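1/6/19

Can the robot do the bathroom yet?

Every January I make a list of chores I'd like to stop doing, and every January I end up doing all of them. This year I decided to check on the competition. I've been hearing since I was a kid that a machine would take over the housework, and I'm now a grown man with a bad knee and a bucket, so I think I'm owed an update.

The dishwasher doesn't count. The dishwasher is a box that gets things wet, and I'm the one who carries the plates. Same with the washing machine. What I was promised was something with arms.

So I went looking at arms. My own standard is simple and a little mean: show me the toilet. Anybody can get a machine to stack blocks on a table under good lights. A toilet is low down, shoved into a corner, slippery, curved in every direction, and the tool for the job is a stick with a bush on the end.

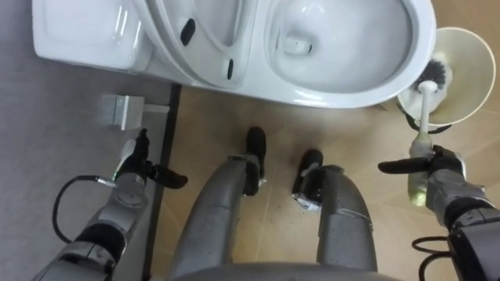
I'm fussy about how a brush gets picked up. When I do it I grab the thing without looking, usually while thinking about lunch, and I have never given my fingers any credit for it. For a machine it's a whole project. It has to find the handle and close on it well enough that it won't twist when the bristles meet something solid. Then the brush has to come out of the holder without the holder coming along for the ride. Mine comes along for the ride maybe one time in three, and I've had decades of practice.

I bought my holder at Samberg, the discount place out by the highway in Bendport, for 9 dollars. It weighs nothing. I mention this for any engineers reading, because if you really want to test your robot, I'll lend it to you.

My other gripe with the housework-robot crowd is speed, or the way they talk about it. I kept a tally in October of how long the upstairs bathroom takes me. It came to 21 minutes, and the toilet was 2 of those. The rest was moving bottles, wiping around bottles, and putting the bottles back where they'd been. If a machine needs half an hour for the 2-minute part, fine, I won't be standing there with a stopwatch. I'll be on the couch. But then I still have the bottles.

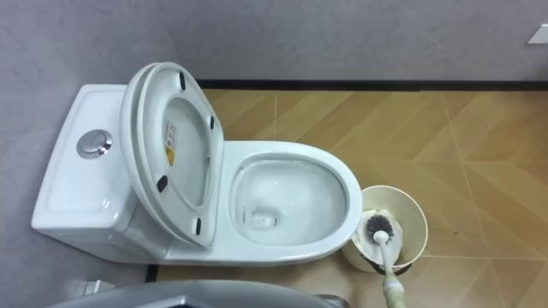 There's also the matter of the drip. Anybody who has cleaned a toilet knows that the bad moment comes after the scrubbing, on the trip from the bowl back to the holder. You need a tap on the rim, a short wait, another tap, and then a quick move with a bit of faith in it. I would like to see that in a demo. I'd pay to see that in a demo.

I'll be fair, though. I went in ready to make fun of the whole business, and I came out a bit less sure of myself. Getting a brush into a bowl and up against the rim is more than I expected from anything with a power cord. The rim is where people cheat, too. My brother cheats there. I cheat there when company isn't coming.

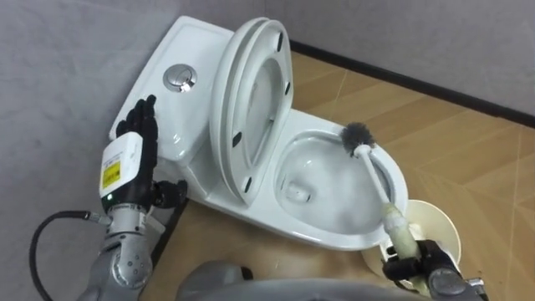 What would it take for me to buy one? I asked myself this over a coffee at Avcı, on the back of a receipt, and got as far as the following. It has to get up my stairs, which are steep and turn at the top. It has to know that the blue sponge is for the sink and the green one is for everything else, a rule that half of my own household has never learned. It can't use the good towels. And it has to clean itself afterward, or else I've just bought a large new thing that needs wiping.

The price is the other thing. The cleaning service in Surach quoted me 247 dollars for a deep clean of the whole house, windows not included, and I laughed and hung up and then spent most of a weekend doing it myself. I doubt any robot with two arms is going to beat that number soon. I may have to call them back and be polite.

Meanwhile the upstairs bathroom is due again, and so far the only one in this house who can manage the stairs, the sponges and the bottles is me. I've put it down for tomorrow.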